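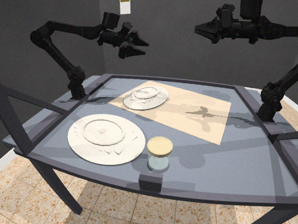
Preguntas que me hacéis sobre los dos brazos que ponen la mesa

¿Esto funciona de verdad o es solo simulación?
De momento, simulación. Los brazos de verdad los estamos montando en el taller compartido de Lovdale, y voy probando las tareas en el ordenador antes de romper nada (ya me cargué un servo en enero y dolió).

¿Por qué dos brazos y no uno?
Porque quería que uno sujetara mientras el otro coloca. Con uno solo acababa empujando los platos por toda la mesa, ¡un desastre!

¿Cuánto te has gastado?
Llevo 2628 euros, contando el bastidor. Los motores se comen casi todo.

¿Qué es lo más difícil de agarrar?
Los platos, sin duda. Un bote de cristal se deja coger por los lados, pero un plato hay que pillarlo por el borde, y si la pinza baja dos milímetros de más choca con la mesa.

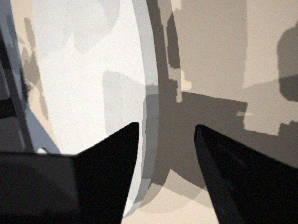
Por eso cambié los dedos anchos del principio por otros que acaban en punta estrecha. La idea fue de Melaniia Lysenko, que los dibujó en una tarde, y yo solo tuve que retocar el ángulo -- bueno, cuatro veces.

¿Cuántos intentos haces por tarea?
Tandas de 600. En la última fallaron 101, casi todos con el plato pequeño.

¿Compartes los archivos?
Sí, están en la carpeta Hotisik, con las piezas para imprimir y la lista de tornillos. Si algo no encaja, escribidme, que Maureen Haworth ya me encontró un agujero mal puesto en la base.

¿Se puede ver en persona?
Los jueves a partir de las siete estamos en el taller. Veréis sobre todo cables.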